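Help > Furniture Care > Stickers and Decals

Stickers on Painted Cabinets: Common Questions
Last updated: 2022-10-25
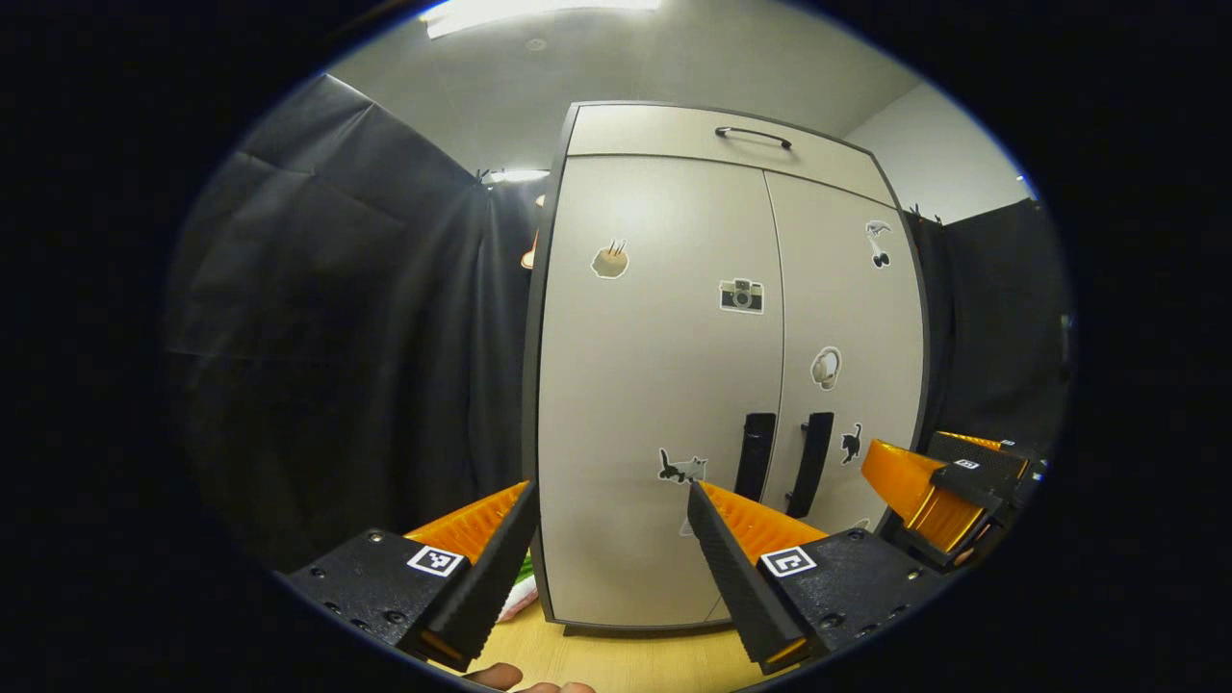 Beige two-door cabinet with a top drawer and small stickers on the doors, including a vintage camera and a black cat.

Will stickers damage the finish?
Paper and vinyl stickers are usually fine on a fully cured painted door. On our Marwood cabinets the paint is cured before shipping. If you repainted the doors yourself, wait 60 days.

Where should I put them?
Anywhere flat. Keep them clear of the seam between the doors and away from the handles, where fingers catch the edges. A sticker that crosses the seam has to be cut, and the cut edges lift first.

How do I get one off?
Warm it with a hair dryer on low for 10 seconds, then peel slowly from one corner. Pull back along the door – not straight out. Rub off any glue with a soft cloth and a drop of dish soap in warm water. Do not use a razor blade or nail polish remover.

There is a lighter or darker patch where the sticker was. Can it be fixed?
Usually not right away. The paint around the sticker has changed color with light, and the covered part has not. The difference often fades over a few months. Touch-up paint will match the original color, so it may show on an older door.

Can I return a cabinet with stickers on it?
No. Remove them first. Returns with glue left on the doors are charged a cleaning fee.

Do you sell replacement doors?
Yes, in pairs only. Handles are sold separately. Quote part 431 for doors and part 224 for handles when you write to us.

Who do I ask about something else?
Write to the parts desk, attention Zübeyde Kılıçarslan. Include your order number and a photo of the door.

Related questions
Cleaning painted doors
Adjusting a door that will not close flush
Tightening a loose bar handle
Farahani drawer liners: sizes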